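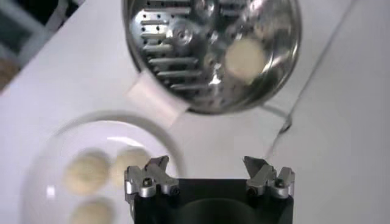 Several community hosts wrote to ask whether a documentary may be shown free of charge without a license, given that no tickets are sold. It may not. A public showing requires permission from the rights holder even when admission is free, and owning a DVD gives the right to watch it at home only. The steps that follow apply to every group booking a title through the Kordestani film library.

How to Arrange a Community Documentary Screening

Step 1. Choose the title and confirm the format

Select a film from the current list and note its running time, spoken language and subtitle options. Titles are supplied on disc or as a file. Groups using the hall at Usham should request the file, as the disc player there does not read all regions. If the film is a work in progress, the director's written consent must be attached to the booking form.

Step 2. Apply for the license

Complete the form and return it at least 36 days before the planned showing. State the address of the venue, the number of seats and whether a collection will be taken. One license covers 2 showings of the same title at the same address. A third showing, or a move to another building, requires a new application.

Applications from schools are handled separately. A teacher showing a film to an enrolled class during a lesson should use the short form, and parents' evenings should be entered on the standard form.

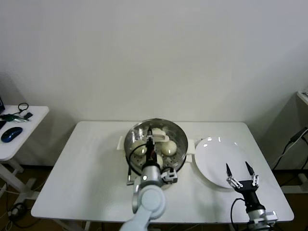

The license will be issued by email with a booking number. Quote this number in all later messages, and do not print posters until it has been received. Posters must carry the title, the director's name and the distributor's credit line exactly as they appear in the license.

Step 3. Check picture and sound

Run the first ten minutes of the film in the room where it will be shown, with the lights and blinds set as they will be for the audience. Walk to the back row and listen to a passage of dialogue. Many documentaries rely on interviews recorded outdoors, and voices may be hard to follow through small speakers. Turn the subtitles on if there is any doubt.

For the larger room at Peto, which seats 834, an outside projector must be hired. The built-in unit is suitable for meetings only.

Step 4. Plan the discussion

Allow half an hour after the film. Prepare three or four opening questions on the subject of the film and one on how it was made. Guest speakers should be offered a copy to watch in advance and told how long they are expected to speak.

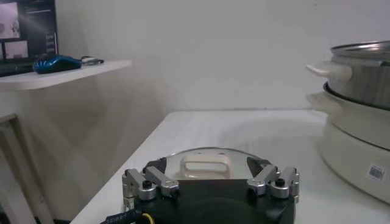 Would it be acceptable to hold the discussion first, one host from Ikudis asked, when the last bus leaves at 9:30 p.m.? Yes, provided that the film is then shown complete, including the closing credits. An intermission is also allowed at a natural break, but scenes may not be skipped or replayed as part of the showing.

Step 5. Report attendance

Send the attendance figure and the amount of any collection within two weeks, using the booking number as the subject line. Discs should be returned in the case supplied. Files must be deleted from all computers used, and the person who signed the form should confirm this in writing.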